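August 4, 2019

Up at five again because of the heat. I made coffee, opened both windows on the street side and sat down to write this before the kitchen got too warm to sit in.
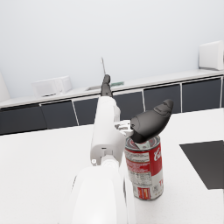

The tomatoes are the main news. I have been putting off the decision on the back bed for two weeks and this morning I made it. The three plants nearest the fence are coming out. The lower leaves went yellow in July, then the spots moved up, and now there is hardly a green leaf below my knee. I tried taking off the bad leaves and it slowed things down but did not stop it. The fruit that is on them is small and hard and I don't think it will ripen. I would like to save the plants on the other side while they still look all right.

I pulled the first one before breakfast. The roots were shorter than I expected for a plant that tall. The soil under the top couple of inches was dust dry, even though I have been watering every evening. So the water has been running off down the slope toward the path and I have been feeding the weeds. I should have put the straw down in June. I wrote that same thing in last year's book, and I found the page to check.

The other two plants came out easier. I put all of it in bags for the trash and kept it away from the compost. Washed the fork and the pruners in the bucket with a little bleach and left them on the step to dry.

After that I dug the bed over and watered it slowly, a little at a time, and waited between rounds for it to go down. It took most of an hour. I am going to sow beans there. It is late for beans but the frost here usually holds off until October, and the packet says fifty-five days. If they fail I am out the price of a packet.

Bernadette Quinlan called at ten. She has finally heard about the house on Dusdale Road. They took her offer, but they want to close by the end of the month, and she is worried about the inspection. The porch is soft at one end and the water heater is older than her son. I told her to ask for the heater and let the porch go, as she was going to rebuild the porch anyway. She said she would think about it. We talked for a long time about paint. She wants yellow in the front room and I said I would come and help if she did the ceiling before I got there.

She also asked if I still had the big canning pot, and I do, and I said she could have it for September but not before.

Lunch was cold chicken and the end of the cucumber salad. The salad was better on the second day. I used less sugar this time and more dill, and sliced the cucumbers thicker. I want to remember that. Two large cucumbers, half an onion, a third of a cup of vinegar, one tablespoon of sugar, salt, dill. Leave it overnight.

In the afternoon it was too hot to be outside so I did the bills. The water bill is higher than last summer, and after this morning I know where the water went. I looked at the meter and wrote down the number, 3191, on the calendar by the door. I will read it again on the first of next month and see what the straw does. The electric bill was fine. The car insurance went up for no reason they could give me on the phone. I was on hold for half an hour and then the woman told me that rates had gone up in my area. I asked what had happened in my area and she didn't know.

I put the bills away and cleaned out the hall drawer while I was at it. Dead batteries, a key that fits nothing, a roll of stamps I had forgotten, and the warranty for a fan I gave away. I kept the stamps. There was also a photo of Dad in the old garden, standing in the corn with his hat pushed back. The corn is well over his head. He never had any trouble with blight that I remember, but he never mentioned things like that either. He would just say it was a poor year for tomatoes and eat something else. I put the photo on the shelf over the radio.

Slept for half an hour in the chair with the fan on.

At five the sky went dark in the west and I thought we would get rain. The wind came up and knocked over the pepper pots, and I went out and moved them against the wall. Then it all passed to the north. There were a few drops on the path, not enough to wet it. One of the pepper plants has a broken branch with four peppers on it. I picked them and they are on the counter. Too green to be good but I will put them in with eggs tomorrow.

Walked to the corner after supper to mail the insurance form. The people in the gray house have put up a new fence, taller than the old one, and it makes the sidewalk feel narrow. Their dog used to come to the gate and now all you get is the barking. I said hello to it through the boards.

Watered the good tomatoes at dusk, slowly, with the hose turned down low and the end laid right at the stems. I checked with my finger and it was damp as far down as I could reach. There are a lot of green ones on the tall plant by the steps and one that has started to turn. I have been watching that one for three days. I want to leave it until it is red all over, but the squirrels took the last one when I waited, so I may bring it in tomorrow and let it finish on the windowsill.

To do: straw from the feed store, two bales. Beans in before the weekend. Call Bernadette back about the inspection. Look for the lid to the canning pot, which was not with the pot when I looked.

It is still warm in here at half past nine. I have left the bedroom window open and moved the fan to the floor by the bed.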